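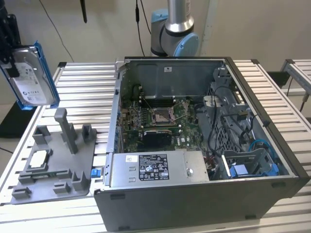
Why do we soak dried chickpeas overnight? A long soak lets water reach the middle of each pea, so they cook evenly and you don't end up with mushy outsides and chalky centres.

I'm a bit of a bore on this one, so bear with me. For tonight's hummus I weigh out 285 g of dried chickpeas per bench and cover them with plenty of cold water – far more than you think, because they swell like mad! Drain, rinse, fresh water, then simmer with a pinch of bicarb until you can squash one between your fingers.

Tahini next. I like the Katayama jar for its mild flavour (stir it well, the oil sits on top). Lemon, garlic, a good pinch of salt, then blend with ice water until it goes pale and fluffy. Taste it, then taste it again. Mine nearly always wants more lemon.

If you're using tinned, drain them and simmer for ten minutes anyway. The colour won't change much but the texture gets heaps better.

For next week please read the lentil pages and bring a lidded container.

Kanyarat Saengthong, Hatwood Kitchen, Dristasthorpe | Back to top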